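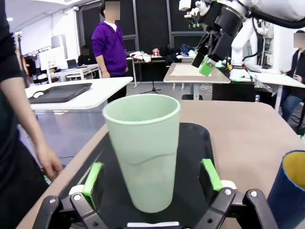 Zondthorpe, 19 June 2026

Chapter 4
Feeding the Soil: Compost, Leaf Mould and Muck

I killed my first compost heap with grass clippings. I'd just taken on the plot at Zondthorpe, the grass paths were up to my knees, and I cut the lot in one go and piled it in the corner feeling very pleased with myself. A fortnight later I had a slimy green mattress that smelt like a blocked drain, and my neighbour on the next plot had moved her deckchair. I tell you this so that you start the chapter feeling better about your own heap, whatever state it's in!

The last chapter was all about finding out what soil you've got (if you skipped the jam jar test, do go back and try it, it takes ten minutes and then a night of leaving it alone). This one is about what to put on it. I garden on heavy clay, so a lot of what I say leans that way, but sandy soil wants the same stuff, only more of it and more often, as it seems to swallow compost whole.

What you'll meet in this chapter

4.1 Why soil gets hungry
4.2 Greens and browns
4.3 Building a heap, and turning it (or not)
4.4 Leaf mould, the slow one
4.5 Manure: how old is old enough?
4.6 Spreading it, and when to leave well alone

Words to look out for: humus, mulch, green material, brown material, hot heap, cold heap, leaching. They're all in the glossary at the back, and I'll explain each one as we come to it.

4.1 Why soil gets hungry

Think about a wood for a moment. Leaves come down, twigs come down, things die and rot where they fall, and the worms drag it all under. Come spring the trees are off again. A vegetable bed doesn't work like that at all. We grow a cabbage, we cut the cabbage, and we carry it home and eat it. Everything the cabbage took out of the ground has gone up the path in a carrier bag, and if we do that year after year the bed gets thin and pale and sets like brick in a dry spell.

So we have to bring something back. You can do it out of a packet, and I do keep a tub of Dostard pellets in the shed for the sweetcorn, which is greedy. But pellets only feed the plant. They do very little for the crumbly, springy feel that you get in a bed that's had years of compost, and that feel is what lets roots get down and rain get in. The dark, sticky stuff that holds it all together is called humus, and it's what's left when the worms, fungi and bacteria have finished with your potato peelings.

The best lesson I ever had on this came from Graça Baptista, who had the plot by the gate when I started. She'd split one long bed down the middle. One half got compost every December and the other half got nothing, just to see. After a few years you could push a cane into the fed side with one finger. On the other side I bent the cane. She grew the same bean on both, a climbing one called Guerreiro that she saved seed from, and one summer she weighed the crop from a single plant in each half: 729 grams from the fed side and 41 from the hungry one. Now, that's one pair of plants in one dry year, and blackfly had been at the poor little one as well, so please don't quote it as science. It certainly got me barrowing, though.

How much do you need? Less than people think. A layer as deep as your thumb is long, once a year, will keep a decent bed going. On my plot that comes to 20 barrowloads, or 22 if I do the rhubarb properly, and I spread it over a few weekends with plenty of tea in between. Lay it on top and leave it there. You don't have to dig it in unless you enjoy digging (some people do, and I've stopped arguing with them), as the worms will have most of it under by the time you're sowing.

One warning before we go on. Fresh manure and fresh compost are not for every bed. Carrots fork in it, and I once grew a row of Pastel carrots on newly mucked ground that came up looking like a drawer full of tangled gloves. Keep the rich stuff for squashes, beans, potatoes and the cabbage tribe, and put your roots where you fed the year before. Chapter 7 on rotation has a plan you can copy.

Try this before you read 4.2

Dig a hole one spade deep in your most used bed and another under a hedge or an old shrub. Crumble a handful from each. Smell them, too, and write down which is darker, which holds together when you squeeze it, and where you met more worms. Keep your notes somewhere dry, you'll want them again when we get to mulching in 4.6.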